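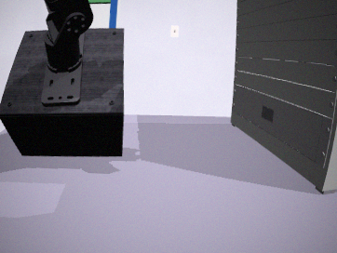

GRISTPORT, November 2018. Sallanari, the maker of cut gaskets and sealing sheet, has revised its ordering rules for full-face gaskets used on water pumps, valves and pipe joints. The revision covers the way hole positions are stated on customer drawings. A full-face gasket carries a ring of small holes set around a central opening, the same general layout as the round black joint cap shown, and its holes have to line up with those of the metal face it seals. Until now Sallanari has accepted the position of each hole as a separate pair of measurements. Under the new rules the customer gives the diameter of the circle on which the hole centres lie, the number of holes, the hole diameter and the angle of the first hole from a marked line.

The rules apply to all new orders placed with the Gristport works. Repeat orders will be cut from the drawing already held, unless the customer asks for a change.

## Background

The company reviewed 111 gasket orders that had been returned for re-cutting. In 90 of them the gasket matched the drawing supplied but did not fit the flange. The most common cause was a small error in one or two hole positions, usually made when measurements were taken from a worn gasket. In a further 13 the drawing gave the outside diameter of the flange in place of the hole circle.

"A used gasket is a poor thing to measure from," said Piret Lukoševičius, technical manager at Sallanari. "The sheet spreads under load and the holes go oval. We ask customers to measure the metal face, across two opposite holes, from centre to centre. Where the number of holes is odd, the new form has a separate line for the distance between neighbouring holes and we work out the circle ourselves."

## Changes to tolerances

The tolerance on the hole circle diameter for rubber sheet up to 2 mm thick is unchanged. For thicker sheet, it will be agreed with the order. Hole edges will be cut square to the sheet in all grades.

Gaskets in the Uter range of fibre sheet will carry a small notch on the outer edge in line with the first hole. The notch does not reach the sealing area. Customers who do not want it should strike out line two of the order form.

Ojārs Sakalauskas, head of the cutting shop, said the notch was added at the request of pump repairers. "Some flanges have one hole out of even spacing, and the gasket goes on in one position only. Fitters were turning it by trial."

## Availability

The revised order form and a measuring sheet are available from the Sallanari sales office. Drawings in the old style will be accepted until the end of August, after which they will be returned for completion.

Technical enquiries: Yanti Liew, customer drawings, Sallanari, Gristport.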